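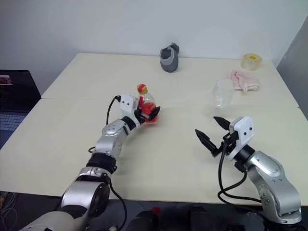
Two arms, one bottle, one wine glass. The pouring job on the bench.

I've been reviewing kitchen gear long enough to own three salad spinners, so when Aurelia Schnyder offered me time with the Voto two-arm bench setup I said yes before she'd finished her sentence. She runs the demo space for Rajan, the outfit that's been writing chore routines for it, and my question going in was the one every reader emails me: can the thing do my dishes yet?

Short version: no. Longer version: it's a lot closer on some jobs than I figured, and nowhere near on others, and which is which surprised me!

We gave it 4 chores over an afternoon. Pour a drink, fold a cloth, put away a bowl, wipe the counter. All stuff my kid does (badly) for allowance.

Pouring was the one I'd have bet against. One arm takes the bottle, the other looks after the glass, and they have to agree with each other about where everything is. A stemmed glass is a mean test too, all that clear curvy stuff on a pale tabletop, and I've watched dinner guests miss one with a full set of working eyes. It got red drink into the glass on the first go. Slowly. I had time to check my phone, eat a cracker and ask Aurelia where the washroom was. On the second go it stopped with the bottle tipped partway and just sat there thinking, and she had to reset it. Nothing broke, so I'm calling that a pass with a grumble.

The cloth was a different story. Folding it once, fine, neat little half. Folding it again, it pinched one layer and left the other behind, then did it again, then a third time, quite cheerfully. Fabric is hard, apparently, and I believe it. If you're dreaming of a machine that does the fitted sheets, keep dreaming (and keep stuffing them in the linen closet in a ball like the rest of us).

Bowl away in the cupboard, good. Honestly good! As long as the bowl was a bowl it knew. I swapped in a squat sugar dish from the Fornetti line, which I happened to have in my bag for another review, and it grabbed at the rim and slid off twice before it got hold.

Wiping is where I got excited. It's thorough in a way I'm not, goes back over the same patch, gets right to the corner. It'll also happily wipe around a crumb it hasn't noticed, so you'd still want to look.

A few gripes. The cables hang off the arms in big loops and I kept wanting to tuck them up out of the way. The pointy black fingers look fierce next to good stemware. And setup took the better part of the morning, with a laptop at your elbow the whole time, which is not how I want to feel about a glass of something after work.

Would I rent one? Rajan does a trial at $274 a day, or $1,469 for the longer stretch, and for a café owner curious about prep work I could see the shorter one being a fun experiment. For a home kitchen, put the money toward a decent dishwasher. Mine's been going since my daughter was in preschool and has never once stopped to think.

I'm giving it 2 stars for households and a solid wait-and-see for shops. Aurelia says the folding routine gets an update in April, so I've asked to come back, and I'm bringing my own tea towels.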